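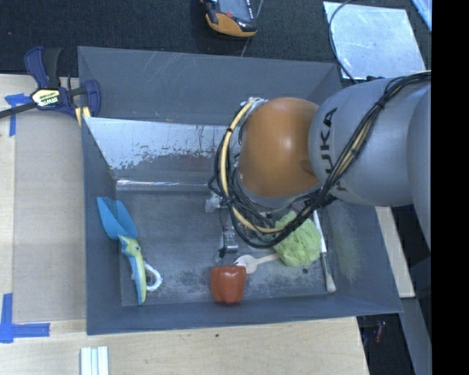

When the Ritard Rovers offered Rupert Widmer his old job back, they did it over the telephone, in the middle of his supper, and he said yes before he had swallowed. Then he went back to the table, finished his potatoes, washed the plate, and only after that sat down on the kitchen stool and wondered what on earth he had agreed to.

He had played for them once, you see, back when the ground had a cinder track around it and the goalkeeper drove the team bus. He had worn the shirt 278 times, mostly at left back, and had scored 11 goals, of which he could remember every one and would describe any of them if you gave him the slightest encouragement. Then he had coached the side for four seasons, and then there had been a disagreement about a center forward, and Rupert had gone off down the valley to Reneck and coached there until his knees and his patience gave out together.

Now he was sixty-six and the Rovers were bottom of the league.

He drove up in February, with snow still lying in the ditches, and found the gate locked. He was standing there with his bag in one hand and a tin of shortbread in the other when a woman in a long green coat came across the parking lot, jingling a bunch of keys as big as a cabbage.

"You're early," she said.

"I was told ten o'clock."

"Everybody's told ten o'clock. They come at half past." She got the gate open with her shoulder. "Bouchra Morsy. I'm your captain."

Rupert had been told the captain was called Morsy and had been expecting, for no good reason, somebody's nephew. The Rovers had had a women's side for six years now, and it was the women's side that was bottom, and it was the women's side he had said yes to with his mouth full. He thought about this for as long as it took to walk to the dugout. Then he offered her a piece of shortbread, and she took two.

They were not a bad team, he decided, after watching them run up and down for an hour in a wind that would have taken the paint off a door. They were a polite team. The wingers waited for each other. The center half, a tall and gentle girl everyone called Ho, said sorry when she won the ball, and once, he was nearly sure of it, said sorry to the ball.

"How long has it been like this?" he asked Bouchra afterward, while they were pulling the nets in.

"Since Ditia," she said.

Ditia had beaten them nine to nothing on the opening day, and had sung about it all the way out to their bus. You could still hear it, Bouchra told him, if you were tired enough. She folded the net over her arm in big loose loops, the way his mother used to fold sheets, and for a while neither of them said anything.

"I lost by nine once," said Rupert. "Right here, on this same grass. I was marking the fellow who scored five of them."

"What did you do?"

"I went home and my wife made me clean out the henhouse. It was raining. There were 20 hens and every one of them looked at me." He blew on his fingers. "And the next week we lost by two, and I was so happy I bought a hat."

She laughed at that – a great honking laugh, much bigger than she was – and a couple of the girls over by the taps turned around to see what was so funny.

They lost by two that weekend as well, as it happened, away at a little ground with a stream behind one goal and a donkey in the next field. Ho went up for a corner and knocked three people over, including one of her own, and did not say sorry to any of them until the whistle had gone. Rupert shouted himself so hoarse that he had to give his talk afterward in a whisper, and they all had to crowd in close on the benches to hear it, knees against knees, steam coming off their shoulders.

He hadn't much to say, really. He told them about the hens.

On the way back Bouchra made the driver stop in the high street at Reneck, where the shop with the striped awning was still open, and she went in by herself with her muddy socks around her ankles. When she climbed aboard again she had on a brown felt hat with a feather in it, a size too large, and she walked the whole length of the bus to put it on Rupert's head.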